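Avionics Bench Notebook – Ollport Repair Station
Entry: 22nd July
Entered by: Reynaldo Saludo

1. Purpose of entry

Receiving, bench test and records review of the replacement transponder supplied by Skoramico for the regional turboprop now in the hangar. The operator requires the aircraft back in service with its position reporting equipment meeting the current rule, and the station is responsible for the test record that goes with it.

2. Receiving

The unit arrived in its original carton with the release certificate attached. Part number and serial number on the data plate match the certificate. The modification status on the certificate is one letter behind the status quoted on the purchase order. Skoramico has been asked in writing to confirm which is correct. Until a reply is on file the unit carries a yellow tag and may be bench tested but not installed.

The mounting tray was shipped separately and has not arrived. The tray removed from the aircraft has a bent locating pin and is not to be reused.

3. Bench test

Warm-up was carried out as the maintenance manual directs. The test set was within its calibration period. Output power, receiver sensitivity and reply frequency were all inside limits on the first run. Side lobe suppression was inside limits on the second run only. The first run was taken with the older coaxial lead, which has given trouble before – the lead has been withdrawn and tagged for inspection.

Altitude reporting was checked against the air data simulator from 200 feet upward. At 3000 feet the reported value was correct. One step higher, the unit held the previous value for several seconds before updating. The step was repeated 4 times and the delay did not return. It is recorded all the same, and colleagues on the next shift are requested to repeat the full climb and descent sequence before the test sheet is signed.

Văduva has asked whether the delay might come from the simulator. This has not been ruled out. The simulator software was updated last week and no baseline run was made afterward. A baseline run with a known good unit should be made first.
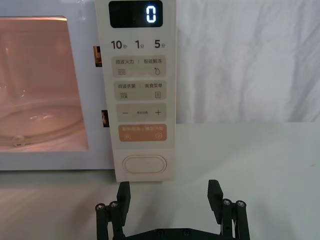 4. Records

The operator's work order refers to the superseded edition of the equipment rule. The requirement itself is the same for this aircraft, but the reference must be corrected before the return to service entry is made. A request has gone to the operator's maintenance control office.

The work order estimate of labor does not include the antenna bonding check. This will need to be added, as the lower antenna was removed during the sheet metal repair. Document 340 in the station file gives the form to be used.

5. Open items

Modification status – awaiting Skoramico.
Mounting tray – not received.
Coaxial lead – inspect, repair or scrap.
Simulator baseline run – next shift.
Climb and descent sequence – repeat after the baseline run.
Work order reference and bonding check – awaiting operator.

The test set is due for calibration in October and should be booked out early, given the delay experienced last year. The unit is stored on the quarantine shelf with its certificate. The key is in the usual place.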